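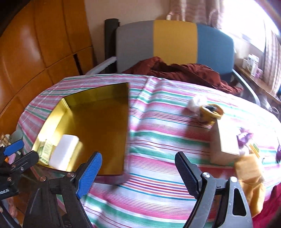 Neltstead, January

Red stripe running in a striped cotton sheet – is it fixable or do I wash it alone for ever?

Posted in Laundry and Textiles by neltstead_top_floor

I have a double flat sheet in pink, white, teal and red stripes. The label says 100 per cent cotton, machine washable, wash with like colours. It was bought new before Christmas and has been washed four times. On each of those washes something pale in the same load has come out with a faint pink cast. The first time it was a pair of white pillowcases, the second time a towel, and after that I started putting it in with dark things, where it presumably does the same but does not show.

Details, as people will ask for them:

Machine is a Feltau front loader, mid-range, rinse setting on normal. Detergent is Tamus liquid for colours, dose by the cap, no softener. The water here is very hard. Cycle is the standard cotton one at the warm setting. The drum is usually full. I take the washing out when I get home, so it can sit wet for part of the afternoon.

I did a rub test with a damp white handkerchief on each stripe. Red gave a definite mark. Pink gave a very slight one. Teal gave nothing I could see.

What I would like to know is:

Whether the red will stop by itself after enough washes, and if so how I would tell.

Whether salt or vinegar sets the dye. My mother and the back of an old household book both say yes. The seller's website (Majimbun, the bedding people) says neither yes nor no and tells me to follow the care label.

Whether the pillowcases can be recovered. They have been through the tumble dryer once.

I am not after a refund. The sheet is otherwise good quality and I would like to keep using it.

dyehouse_retired

Salt and vinegar first, as that is the part that wastes the most time.

Neither will fix the dye in a finished cotton sheet. Salt is used in dyeing. It goes in the bath to push the dye out of the water and on to the fibre, and once the dye has reacted or been washed away its work is over. Adding a handful to a finished article at home does nothing lasting. Vinegar is an acid and has a place in dyeing wool, silk and nylon, where the dyes are of a different class. Bright colours on modern cotton are most often reactive dyes, and those are fixed under alkaline conditions, so acid is of no help. The old household books date from a time when the dyes were different, and even then I think the advice was hopeful.

What you probably have is unfixed dye left in the fibre. In reactive dyeing a proportion of the dye reacts with water instead of the cotton. It has the same colour, sits in the fibre, and is held only weakly. The mill is supposed to remove it with a series of hot rinses and a soaping stage. Deep reds and turquoises carry a lot of it and need more washing off than pale shades. If that stage is cut short to save water, the customer does the rest of it at home, one load at a time.

This means it will stop, provided you actively wash the loose dye out. Cool, full, short-rinse washes are the slowest way of going about it. Do this:

1. Wash the sheet by itself. Nothing else in the drum, including dark things.

2. Use the hottest temperature the care label permits. Go no higher than the label. The loose dye comes out much more readily in hot water, and you are better off with one hot wash than a string of cool ones.

3. Normal dose of your colour detergent, for hard water. Hard water matters here. Calcium makes loose dye clump and hang on in the fibre, and under-dosing leaves the calcium free to do so.

4. Extra rinse on. If the Feltau has a setting for more water, use that too.

5. Take it out as soon as it finishes. Do not leave it in a heap.

6. Repeat until the test below is clean.

Test: when it is dry, put 2 litres of hot tap water in a white washing-up bowl, push one corner of the sheet in so that the red is under, leave it for 15 minutes and look at the water. If the water is pink, wash again. If it is clear, press the wet corner between white kitchen paper and look at that as well. The rub test you did is a fair one, but it also picks up colour sitting on the surface, so it can go on giving a mark after the sheet has become safe to wash with other things.

There is one case where this will not work. If the stripes are printed with pigment and a binder, the red is a film on the surface and it will wear off by rubbing for as long as you own it. Turn the sheet over. If the stripes are as strong on the back as the front they are woven or dyed through and the above applies. If the back is plainly paler, it is printed. Printed reactive goods exist as well, so a pale back is not proof of pigment, but a pale back and a stiff feel on the stripe together are fairly good evidence.

There are commercial dye fixatives, cationic ones, sold to people who dye at home. They do work after a fashion by tying up the loose dye. They can dull the shade, and on a sheet with white in it I would not use one, as anything loose at the time may be fixed on to the white.

The sitting wet matters more than you might think. While the sheet is folded on itself and damp, the loose dye moves with the water from one layer to the next. If you cannot be there at the end, use the delay timer so that it finishes when you are.

pegbag

Just use a colour catcher sheet, two if its a big load. Never had a problem since. I also put a splash of vinegar in and my reds are fine so I wouldn't write it off completely.

limescale_and_co

The answer from dyehouse_retired is right and I would do that. Two additions, one on the catcher sheets and one on your pillowcases, which have not been covered yet.

Catcher sheets pick up dye that is already in the water. They do not make the sheet release less of it, and they have a limited capacity. For a garment that sheds a little they are adequate. For a double sheet with a running red in a full drum I would expect the pillowcases to get a share. They are more useful as an indicator. Put one in when you wash the sheet alone, let it dry and write the wash number on it in biro. After a few washes you have a row of them and can see whether the colour is going down. If the last two look the same and are both still pink, suspect the pigment print described above.

On the vinegar, reds that are fine with vinegar would be fine without it. I would keep it out of the machine in regular use in any case. Some door seals do not like it.

Pillowcases. The dryer is not the disaster people say it is. Transferred reactive dye has not bonded to the cotton and heat in a domestic dryer does not bond it. It does make it slower to shift. Check the label allows bleaching agents, and check for any coloured piping or embroidery, in which case stop at the first step.

First step: soak them in hot water with a normal dose of detergent, in a bucket or a clean sink, with room to move. Change the water when it colours. Then wash by themselves, hottest the label allows, extra rinse. This alone clears a lot of fresh pink.

Second step, plain white cotton only: soak in an oxygen bleach powder (the sodium percarbonate kind, sold as whitening booster) made up as the packet says. It needs hot water to get going and is close to useless in cold. Overnight is fine. Rinse and wash.

Third step, if it is still there: a colour run remover based on sodium dithionite. It will take the pink off white cotton. It will take the colour off most other things as well, so never use it on the striped sheet. Open the window, and do not mix it with bleach of any sort or use one straight after the other without a full rinse between.

Chlorine bleach is the thing I would leave in the cupboard. It shifts some reds and turns others a brownish yellow that is harder to get out than the pink was.

On the drum load, full is too full for a sheet. A large flat sheet wraps itself into a ball and whatever is inside the ball is hardly rinsed. For mixed loads later on, leave the top third empty.

If you do the hot washes and the catcher sheets stay pink, take it up with Majimbun after all. A colour that bleeds on to like colours when washed as labelled is a fault, whatever the website says.

neltstead_top_floor

Thank you, very clear. Turned it over and the stripes are the same strength on both sides, so I am taking it as dyed through.

Results so far. Washed alone three times at the label maximum with the extra rinse. Bowl test after the first was pink enough to see across the kitchen. After the second it was faint. After the third the water looked clear to me but the kitchen paper still had a slight mark from the red, none from the others. I will do one more and then try it with an old white tea towel before I trust it with anything else.

I had been dosing for soft water the whole time. The cap has lines inside and I was filling to the wrong one.

Pillowcases: the soak and hot wash took most of it out. One has a pink patch left near the seam, 5 cm or so long by the look of it against the ruler, and that one is in the oxygen powder now.

dyehouse_retired

The remaining mark on paper after a clear bowl is normal for a deep red. Do the fourth wash and the tea towel. After that keep it with mid and dark colours, and do not leave it wet in the drum.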